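Teaching a Robot by Hand: Questions I Get a Lot

Last updated 24th June

I run the demonstration sessions for our two-arm cell, both the real one and the simulated one, and my inbox is full of the same dozen questions. So I finally sat down and wrote the answers out. If yours is missing, send it over and I'll add it when I get a quiet afternoon.

Do I need to know how to program?

No! You need patience and a free hand. For most of what we do, you move the arm through the job yourself, or steer it from a controller, and the software writes down everything the arm did. I came to this from furniture repair and I still can't write more than a few lines of code without asking for help.

What's the difference between hand guiding and remote control?

Hand guiding means you grab the real arm by the wrist and pull it where you want it to go. The motors go slack enough that it follows you. Remote control (most people say teleoperation) means you stand somewhere else and the arm copies what your controller does.

I like hand guiding for anything where you have to feel the contact, like pushing a peg into a tight hole. The catch is that your own arm ends up in all the camera views, and the robot won't have your arm there later on. Remote control keeps you out of the way, but you give up the sense of touch unless your controller pushes back. Ours doesn't.

Which controller do you use?

The Jovetti, which is a pair of small handles on jointed arms. Squeeze the trigger and the gripper closes. We had a Prastar glove before that and some people loved it – I never got my thumb to do what I wanted. Try both if you can borrow them.

How many demonstrations does a task need?

Depends on the task, and I know that's an annoying answer. For a plain pick and place with one kind of block, I plan on 100 good ones. For anything that uses both arms, I plan on 300. Our full Carnegie set is 4,000 demonstrations, but that covers a whole family of tasks and took four of us most of a year.

If you only have time for a few, spread them out. Put the block in different spots, turn it, come at it from the other side. Twenty that vary will get you further than a big pile of identical ones.

What makes a demonstration good?

Mostly that it's smooth and you don't dither. When I stop halfway to think, the robot learns to stop halfway too, and there it sits, hovering, forever. So I decide the whole path before I hit record: approach from above, close, lift, carry, lower, open, back off.

Also, finish the same way each time. I end with the gripper open and well clear of the table.

What if I drop something or bump the table?

Let go of the controller, mark the take as bad and reset. Don't try to save it unless you are recording recoveries on purpose. We do record those! A robot that has only ever seen perfect grasps has no idea what to do with a crooked one. But we keep them in their own folder with their own label, and Veikko Partanen will come and find you if you mix them up.

Can I practice without the real robot?

Yes, and please do. Everybody new starts in the simulator, which we call Nomora. You drive it with the same handles, and nothing gets bent when you run the wrist into the table. My first week in there was one collision after another.

It isn't the same as the real cell, though. Contact feels a bit off, and blocks sometimes slide in ways real blocks don't. I treat it as the place to learn the handles and plan my path, then I redo the important takes on the real arms.

What do the practice tasks look like?

Pretty simple stuff, at least to start with. Blocks, a round platform, a bin. You work with one arm at a time until you're comfortable, and the other one just stays up out of the way. It sounds dull, but bringing a small block over a platform and holding it steady at the right height takes more practice than you'd think.

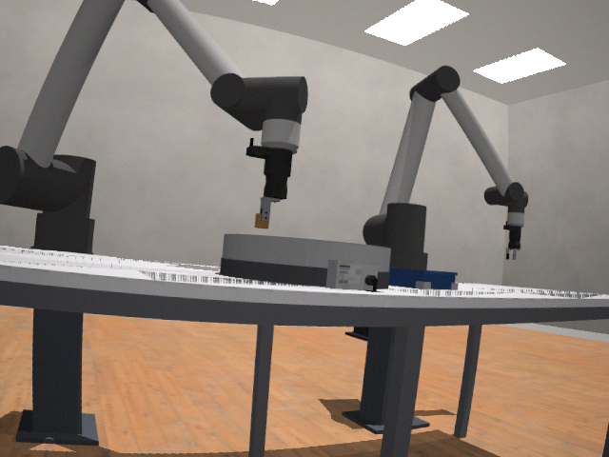 Simulated two-arm cell, with the left gripper and an orange block just above the round platform.

Why is judging height so hard on a screen?

You've lost your depth perception, basically. A view that's nearly level with the table is great for height and awful for telling what is in front of what. A view from above is the opposite. I keep both open and glance between them, the way you check mirrors in a car. Slow right down for the last little bit and you'll be fine.

Should one person drive both arms?

For two-handed jobs, yes. We tried it with Hjalti Bergmann on one arm and me on the other, and we were forever waiting for each other. One brain, two hands works much better. Give yourself a few sessions to get used to it – your weaker hand will be terrible at first.

How long is a session?

I stop people at 45 minutes. After that the takes get sloppy and you don't notice until you play them back. Shake your hands out, get a drink, come back.

How do you know when the robot has learned it?

We let it run the task by itself with the objects in places it hasn't seen, and we write down every try. My first trained task came out at 71 percent, and I was thrilled until I watched the failures. Nearly all of them were on the left side of the table, where I'd hardly recorded anything. I went back, recorded more over there, and ran the whole lot again.

Can I come and try it?

We take visitors by arrangement, and the next open sessions are in August. Bring closed shoes and leave long scarves or dangly bracelets at home. If you're left-handed, say so when you write and I'll swap the handles over before you get here.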